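Altell > Community Rooms > Meeting Minutes

June, posted by the Secretary

Minutes of the Washroom and Furnishings Meeting

The meeting opened at 4 p.m. with a good turnout and a very welcome plate of lemon bars, which went around the table at least once before we got down to business. The minutes of the last meeting were read and accepted with one small correction: the paint for the Prerninness hallway is cream and should not have been written down as white.

1. Money

We have 4000 dollars set aside for the washroom display and the furniture that goes with it, and $3104 of that is still unspent. Everyone was pleased to hear it. There was a friendly back and forth over whether to hold some of it for the fall, and we agreed to leave the question until the Yaman quote arrives, as it seemed a shame to decide twice.

2. The vanity area

Most of our time went here, and happily so. Those who had been by to see the vanity spoke well of it, and the dark cabinet with the black top was felt to suit the gray marble-patterned floor very nicely. One member had worried that the whole thing would come across as gloomy, but said she had changed her mind once she saw the big white basin set into it. The black faucet has its admirers and also its doubters (water spots were mentioned, more than once), and after a good long talk we agreed to keep it.

We then turned to what belongs on the counter. The pump bottle with the blue head may stay, and so may the teal squeeze bottle, though several people would like the two of them kept together on the left so that there is somewhere to set down a towel. The pink and white cup-shaped container at the back right got a kind word from nearly everybody. 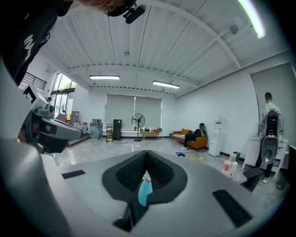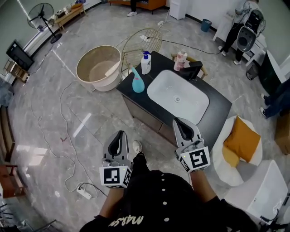

3. Chairs and the round tub

The gold wire chair was discussed with real affection. It is pretty, and those who have sat in it say it is more comfortable than you would think, but the feeling was that it might do better a bit farther from the round beige tub so people can get by. The wooden chair behind the counter will be tried along the other wall for a couple of weeks. Vukix has offered us a matching stool on loan, and we said yes, with thanks.

4. Cords and power strips

It was asked that the cables on the floor be run along the wall and the power strips lifted up off the walking path, well away from the sink side. This was agreed without any argument at all. We will buy two cord covers, and the gray ones were preferred.

5. Lighting

The fluorescent lights were thought plenty bright. A request for a softer lamp near the vanity was put over to the next meeting, when we hope to have a few to look at.

6. Other business

The shared key is to go back on its hook after use, please. Offers of baking for next time were taken by the door.

The meeting closed at 5:40 p.m.

Contact the Altell office | © Altell Community Rooms | Back to top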